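Hair Colour and Styling, Part 2: Lightening, Toning and the Look of a Photo Day
Course handout, Markberg School of Hair and Beauty
Updated October 18, 2022

Please read sections 1 to 4 before the practical. Section 5 is for those who take the photo day as their final work. Bring the colour chart from Part 1 with you.

1. Natural level and target level

Before we mix anything, we must know from which level we start and to which level we want to go. The level says how dark or light the hair is. The tone says if it is warm or cool. Students often mix up these two words, and then a client who asked for "a cool brown" receives a darker brown, which she did not ask for.

Look at the hair in daylight, dry, and lift a section near the crown. The hair close to the face is usually lighter from the sun, so it is not a good place to judge. Write the natural level on the client card. If there is old colour in the lengths, write this as a separate line.

2. Why dark hair turns orange

When we lighten dark hair, the warm pigment becomes visible. First it is red, then orange, then yellow, and at last a very pale yellow. You cannot jump over these steps. A brunette who wishes to be very light in one visit should hear this from you at the consultation, in a friendly way, and she should see the pictures in the folder which show each step.

Colour developed with old dye in the hair will lighten unevenly. Always make a test on one strand behind the ear. In January we had a model with three layers of box colour, and the test strand saved us from a very unhappy afternoon.

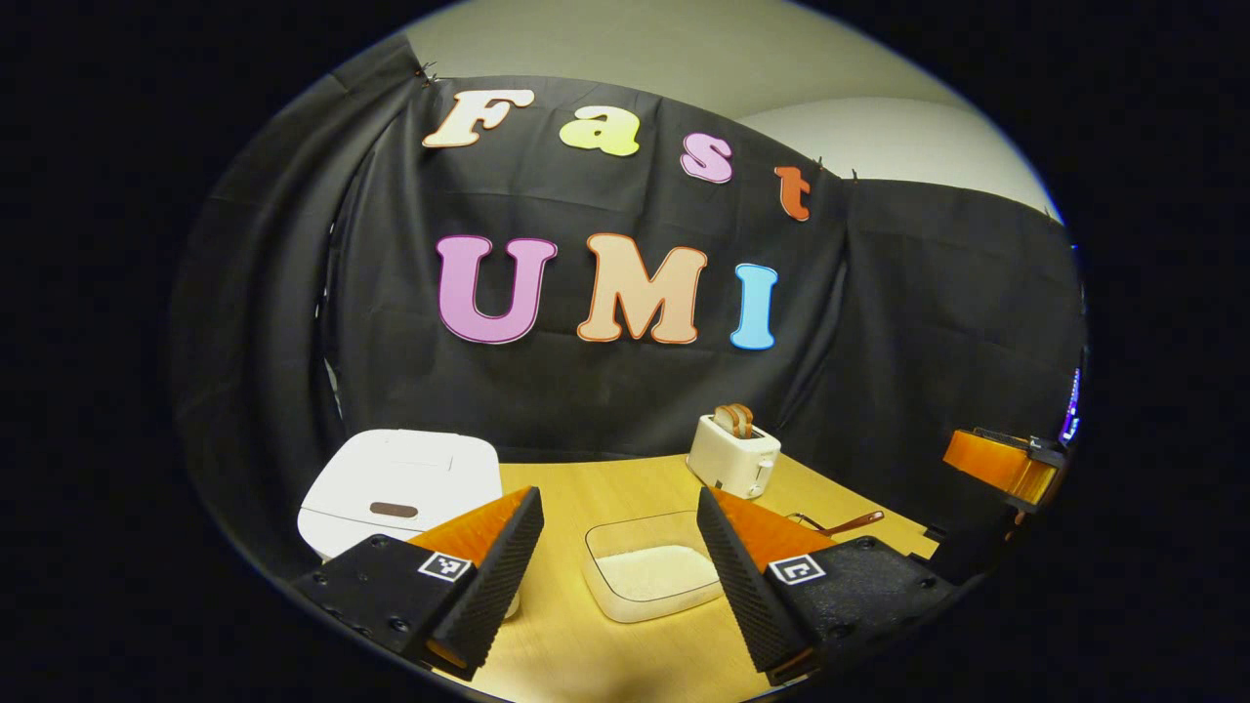
3. Toning

The toner does not lighten. It only corrects what is there. For this reason the base must already be light enough before the toner goes on. We choose the opposite colour on the wheel: violet against yellow, blue against orange, green against red.

In class we use the Sinlow toner range. Mix in the bowl, not in the bottle, and read the leaflet for the proportion, as it is different for the pastel shades. Check the hair every few minutes and wipe a small section with a damp towel to see the real result. The product in the bowl can look very dark purple and this says nothing about the hair.

If the ends take the tone too quickly, put the toner first on the roots and pull it through later.

4. Care after the service

Explain to the client how to wash at home. A violet shampoo is useful, but when it is used at every wash the hair becomes dull and a little grey. Once in a week is enough for most people. Heat tools should stay on a low setting, and a protecting spray must be used before them.

Offer a date for the next toning already at the till. The price list of the training salon has it at 50, with blow-dry included.

5. The photo day

The final work is one finished look, with hair and make-up, photographed from the front, from the side and from the back. Light hair shows better against a dark background, but dark hair can disappear in it, so think also about the clothes and a light from behind. Please do not use any filter. The examiners want to see the tone as it is.
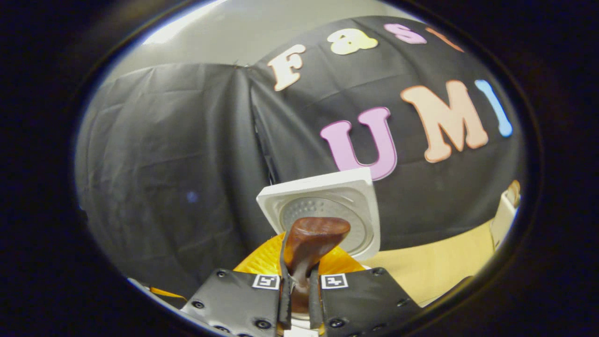

The word "Fast" in coloured letters on black fabric.

Make-up should fit the new hair colour. After a big change from dark to blonde, the brows often look too heavy. It is normally better to soften them with a lighter gel than to bleach them. For reading, see the Zuccaro colour manual, page 78, and the chapter on brows in the Mamberg workbook.

Hand in your client card, the test strand in a small bag and at least 6 photographs. Write your course code, 3836, on each item.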